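Processor fitting (desktop computers)

From Una, the open household and workshop encyclopedia

Processor fitting, also chip fitting or (in the trade) socketing, is the job of putting a central processor into the socket on a computer's main board, or taking it out again. Done when a machine is built, when the chip is swapped for a faster one, when a board has died and the chip hasn't. Short job. Most of the time goes on getting the cooler off and cleaning up afterwards.

This article deals with land grid array (LGA) sockets in desktop towers and workstations. For pin grid sockets, where the pins are on the chip, see Processor fitting (older types). For laptops see Soldered parts.

Contents
Names and parts
Getting ready
Taking a chip out
Putting a chip in
Paste
Common faults
Figures from the trade
See also

Names and parts

In an LGA socket the pins are in the socket and the processor has flat pads on its underside. Pins are fine, springy and bent over at a slant, so a finger, a sleeve or a dropped screw will spoil them. The processor itself is a thin square or oblong of board material, the substrate, with a metal lid on top called the heat spreader. The substrate sticks out a little past the lid. That rim is what you hold it by.

Around the socket is a metal frame. Hinged to it, the load plate, which presses on the edges of the lid. A sprung lever holds the load plate shut. Some larger sockets have two levers and they must be worked in the order marked on the frame.

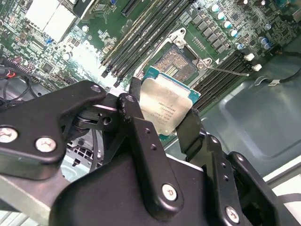

One remark on the talk page says the article ought to be blunter about the pins: flat pads on the chip will forgive a thumbprint, the socket forgives nothing, and a new board costs more than the secondhand processor most people are fitting. The same reader wants the words "straight down" printed on the inside of every case. Added to the section on putting a chip in, more or less as asked.

Getting ready

Power off, mains lead out, press the power button once to drain what's left. Lay the tower on its side with the board facing up. Working on an upright case is possible but the chip then has to be held against the socket while the plate is closed, and gravity is against you.

Take the side panel right off and put it somewhere it won't be stood on. Move loose cables away from the socket. They spring back. A bit of tape or a twist tie will do it. Fan lead to be unplugged before the cooler is lifted, commonly forgotten.

Touch bare metal on the case before touching the chip. A wrist strap is better. Woolly jumpers are a bad idea. Carpets too.

Check the board will take the chip at all. Same socket name is needed but not enough, the board's start-up software has to know the chip, and on older office machines the maker may have stopped updating it years back. Do any update with the old processor still in.

Taking a chip out

1. Run the machine for a few minutes first if it still runs. Warm paste lets go easier. Then power down as above.
2. Undo the cooler screws a turn or two each, going corner to corner.
3. Twist the cooler gently before lifting. Do not yank.
4. Wipe the worst of the paste off the lid while the chip is still clamped.
5. Push the lever down, out to the side, and let it up slowly. Lift the load plate.
6. Hold the chip by two opposite edges, lift straight up. Into a tray or antistatic bag, pads down.

If no chip is going back in the same day, put the plastic socket cover on. People throw these away. Keep them.
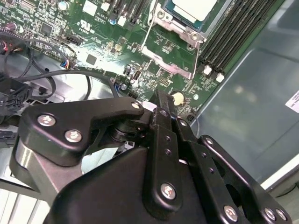 Section below by the Trokberg workshop group, Una contributors. Last revised 16 Jun 2019.

Putting a chip in

Line up the notches. Most LGA processors have two small half-round cuts in the substrate edge and the socket has matching bumps, also a little gold triangle on one corner which should meet the mark on the socket or frame. If the notches dont meet the bumps the chip is the wrong way round or the wrong chip. There is no third case.

Lower it level. Straight down, no sliding, no dropping the last bit. When it is in properly it sits flat and cannot rock. A very light touch on the edge will show whether it moves. Never press on the lid.

Close the load plate. Bring the lever down and hook it under its catch. This takes a good deal more force than beginners expect and may creak, and that is normal. What isn't normal: a lever that stops dead halfway. Open up and look again.

On frames where the plate slips under a shoulder screw, check the lip has gone under the screw before the lever comes down. Same creak either way, so go by eye.

Memory and expansion cards can stay in place if they are clear of your hands. Taking memory out gives more room on cramped boards. Note which slots it came from, the order matters on workstations with several banks.

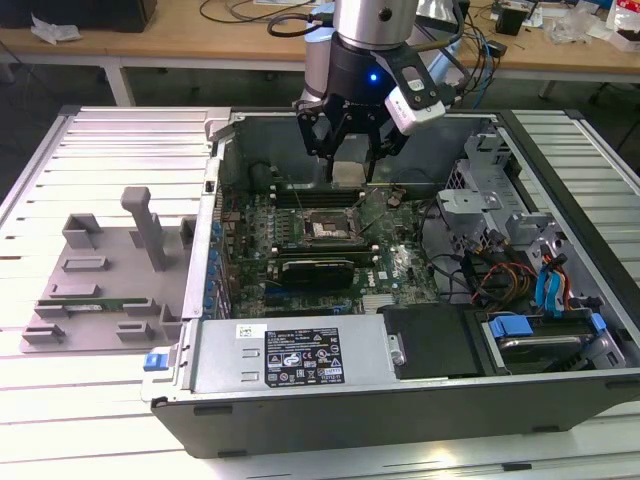

Dell desktop tower on its side, panel off, processor socket open.

Cases of this general layout suit the job well. The board is reached from above and the case wall gives somewhere to rest a wrist. Drive cages can get in the way of the light, so bring a lamp in from the board side. Loose bits left lying on the board (screws, scraps of plastic) should be picked off before power goes anywhere near it.

Paste

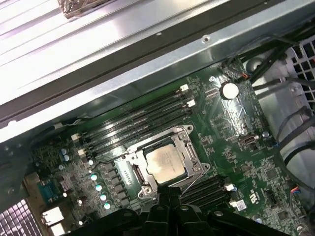 Thermal paste fills the tiny gaps between the lid and the base of the cooler, and it should be fresh each time the cooler comes off. Old paste goes chalky or gummy depending on make. Scrape with card, never metal, then a lint-free cloth with isopropyl alcohol, two goes at least. Wiping once and stopping tends to leave a thin greyish smear over the lid, as on the chip above, where the printed markings can only just be made out. That wants another pass before new paste goes on. Write the markings down once they're clear, they will be under the cooler again in a minute and it's a nuisance to go back for them.

How much new paste is argued about without end. A blob the size of a small pea in the middle is enough for ordinary desktop chips. Bigger lids want a cross or a line. Rizzi paste, sold in small syringes, is common in refurbishing shops because it stays soft in the tube. Too much is messy but seldom harmful unless the paste conducts electricity.

Common faults

No picture, fans spin: memory not pushed home, or chip not seated.
Starts then cuts out: cooler loose, or its fan not plugged in.
Some memory missing: often a bent socket pin, sometimes uneven pressure from the cooler.
Nothing at all: the small square power plug near the socket. Check it first.

Bent pins can sometimes be eased back with a fine needle and a magnifier. Success varies. Stop while it's better than it was.

Figures from the trade

The Jevis refurbishing shop in Trokberg keeps a log of its tower work. It lists 1,814 towers stripped, of which 383 had the processor changed. Damaged sockets were put down for 181 of the total, most of them noticed on arrival. Only 2 chips were written off. The log doesn't seperate office machines from workstations, so treat with care.

See also

Heat sinks
Memory modules, fitting of
Static and how to avoid it
Tower cases
Start-up software, updating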